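Section 3. Before you buy: planning and budgeting for a floor pick-up arm

Revised 11/18/22. Applies to the Larkau mobile base with either the Gudska two-finger gripper or the Roltier kit. Read this section before you sign anything. Sections 4 to 7 assume you have already spent the money.

3.1 What this section is for

Sales sheets for pick-up robots quote the price of the arm. The arm is one line in the budget and often the easiest one to get right. The steps below are meant to be worked through with a pencil, in order, by the person who will have to answer for the bill. If that is someone other than you, print it and hand it over.

Monique Marchal wrote the first version after our second purchase. Tarek Harb has since added the parts on fingers and floors. Where the two of them disagree, both views are given.

3.2 Decide what the job is

1. Write down the objects you want lifted. Use real names: toy, sock, pen, bottle cap. "Small household items" is a phrase for brochures and will not help you choose a gripper.

2. For each object, write down where it lies when it needs picking up. Under a chair is a different job from the middle of a room.

3. Cross out anything that a person walks past and picks up anyway. Be hard on yourself here. On our first list this removed more than half of the entries, and the robot we had been quoted for was far too big for what was left.

4. Put the remaining objects in order of how much it matters that they get picked up. Price the robot against the top of the list only.

Note: If the list is empty after step 3, stop. You do not need the rest of this manual.

3.3 Ask for a trial on your own floor

5. Ask the supplier for a trial in your building, with your objects. A trial in their showroom tells you how the robot does in their showroom.

6. Before the trial, agree in writing what counts as a pick. We use: object lifted clear of the floor, carried to the tray, released into the tray. Suppliers tend to count the first part only.

7. Run 60 attempts as a minimum, spread over a working day so that the light changes. Keep a paper record. Do not let the supplier's staff move an object after it has been put down.

8. Include at least one hard floor with a pattern or veining in it, and at least one object lying close to furniture legs or a step.

Caution: Polished stone and glossy tile can confuse some depth cameras. Žukauskas, who supply the sensor option, say their newer unit copes well. Ask them to show you. We have seen it cope on a dull morning and have no record for direct sun.

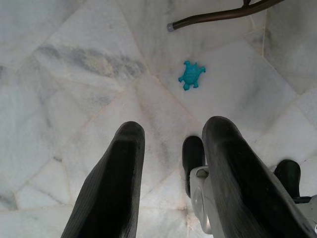 9. Ask to see the wrist camera view while the trial is running, and not a recording afterwards. If the supplier says the live view is "for engineers", ask for the engineer.

10. At the end of the day, work out the number of full picks against attempts. Write it on the quotation, next to the price, and have both sides initial it.

Tarek's view is that a robot which fails one in ten is fine for toys. Monique's is that a person has to go round after it in either case, so the saving should be worked out on that person's time and nothing else. We lean towards Monique.

3.4 Fingers, pads and other things that wear

The gripper is quoted as a single item. You will be buying parts of it again.

11. Ask for the price of a pair of finger pads, the delivery time, and whether your own staff may fit them. Get the answer to the last point in writing. On one of the contracts we were offered, changing a pad without a service visit ended the warranty.

12. Ask how many pairs come in the box. We were quoted 283 for a starter pack of spares and charged the same again in February when the pack was found to contain left-hand pads only.

13. Check that pads from one maker fit the other's gripper before you rely on it. The Roltier catalogue calls its pads "compatible". Ours needed filing.

14. Set aside money for one full set of pads per year even if you are told they last longer. They may do. You can spend it on something else if so.

Note: Soft pads pick up dust, and dusty pads lose grip on smooth plastic. Wiping them down is somebody's job. Put that person's name in the plan and the minutes in the budget.

3.5 The costs that are left off the quotation

15. Go through the following and get a figure, or a written "none", for each:

Delivery and unpacking
Charging point, and an electrician if you do not have a socket where the base needs to stand
First-year software licence
Second-year software licence, which may not be the same figure
Training, per person, and what happens when that person leaves
Insurance
Collection and disposal at the end

16. If a supplier declines to give the second-year licence price, assume it will be higher and use your own guess. Barbara Piątek, who kept our accounts at the time, doubled it. She was close.

17. Add the time of whoever will look after the robot. Our log showed 8 hours a month in the first quarter — charging, restarts, moving chairs, one long phone call about a wheel. It came down later, but it has never reached the "virtually nothing" we were promised.

Caution: Do not count savings and costs over different periods. A three-year saving set against a one-year cost makes any machine look cheap. Two of the quotations in our file do this.

3.6 Rent, buy or wait

18. Ask for a rental price even if you mean to buy. If the supplier will not rent, ask why they are surer of the robot when it is yours.

19. If renting, check the notice period and who pays for scratches on the casing. Photograph the base and the gripper on the day they arrive.

20. If buying, hold back the last payment until the robot has repeated its trial result after a month in daily use. Marwan Aoun got this clause past two suppliers with very little fuss. A third walked away, and we let them.

21. If the trial result was poor and you are told that the next software release will fix it, wait for the release. Then go back to step 5.

3.7 Sign-off

The plan is ready when the object list, the trial record, the answers from step 15 and the pad prices are in one folder and two people have read all of it. Diarmuid Ó Súilleabháin keeps a blank copy of each form and will send them on request.

Go to Section 4 (Unpacking and charging) only after the order has been confirmed.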